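A morning with the fruit lady of Derngate

Sep 29, 2020

I have been buying fruit from the same woman for six years and until this month I had never asked her a single proper question. We talk all the time, mind you. We talk about the weather, my knees, her van, the price of cherries. But when I started doing these little interviews for the blog I thought, well, who do I know who gets up at four in the morning and still has a kind word for everyone at nine? So I asked, and she laughed at me, and then she said yes as long as I didn't use her name and didn't get in the way of the customers. (I did get in the way of the customers. Sorry, everyone.)

Her pitch is at the Derngate end of the market, between the man with the phone cases and the bakery van. She puts a stool out for me behind the table and gives me a cup of tea so strong I can feel my teeth.

How it started

"I never meant to do it," she says. "My aunt had the stall and she did her hip, and she asked me to mind it for a fortnight in April. I was working in an office at the time, at Oberholzer, doing invoices. I took my holiday to do it. And then the fortnight was up and I went back to my desk and I just sat there thinking, I wonder if she's remembered to order the pears."

She handed in her notice before the summer. Her mum didn't speak to her for a bit, she says, and then turned up one morning wanting a bag of satsumas and a discount.

I asked if she ever missed the office and she thought about it for longer than I expected. "I miss the heating," she said. "And the biscuits. There was a really good biscuit tin. I don't miss the phone."

What people buy

I love this sort of thing, so I'm afraid I went on about it. She goes through 400 oranges in a good week in winter and a lot fewer in summer, when everyone wants strawberries and peaches and won't look at anything with a thick skin. Apples never stop. People are very loyal to their apple, she says, and very rude about everybody else's.

"I've got one gentleman who has bought the same apple off me since my first week. When I couldn't get it one year he went home with nothing. He wouldn't even take a plum! I said, have the plum for free, and he said no thank you, he'd wait."

This spring was hard. The market closed and she had a van full of stock and nowhere to put it, so she wrote a notice on the back of a box, took a picture of it and sent it to everyone she had a number for. Five-pound fruit boxes, left on the step. She thought she might shift 30 of them. By the end of the second week she had 211 on the list, and her brother was driving the van while she did the packing on the kitchen floor.

"I had oranges in the bath. I had a path from the bed to the kettle and that was it. But I'll tell you what, I got to know people's doors. I knew who had a dog and who had a nice porch. I'd been selling to some of them for years and I had no idea where they lived."

She still does the boxes for a few of her older customers, and for one family out past Curkomberg, even though she says the petrol eats up whatever she makes on it.
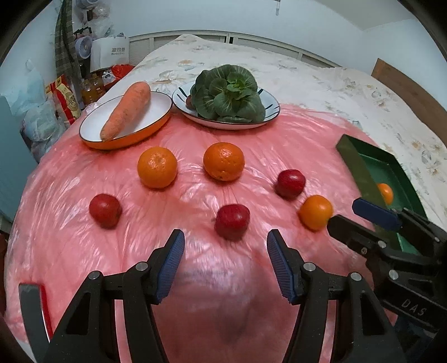
Picking a good one

Of course I had to ask. I have been choosing fruit by prodding it all my life, and she has watched me do it for six years without saying a word, which I now think was very polite of her.

"Pick it up," she says. "Don't squeeze, just hold it. A good orange feels heavier than you think it's going to be. If it feels light, it's been sitting about and it's drying out in the middle. The colour doesn't tell you much. People want them bright, but I've had ugly ones that were like drinking a glass of juice."

For apples she goes by the smell and the skin, which should be tight. And she keeps hers in the fridge at home, which shocked me a bit, as mine have lived in a bowl on the windowsill for 30 years. "They'll be woolly in a week there," she said, and then, seeing my face, "but it does look nice."

What next

She would like a second pitch, maybe at the Flekudow farm shop on a weekend, if they'll have her. There's room for a table by the gate and she has already been over to measure it. She needs 200 pounds for a new awning first, as the old one has started letting the rain in at the back, right over where I was sitting.

I asked what she eats herself when she gets in at the end of the day. I was hoping for something lovely with figs.

"Toast," she said. "Cheese on it, if I can be bothered. Do you want these pears or not? They won't see tomorrow."

I took the pears. I made a crumble with them that night and there's still some left, so if you live nearby, come round.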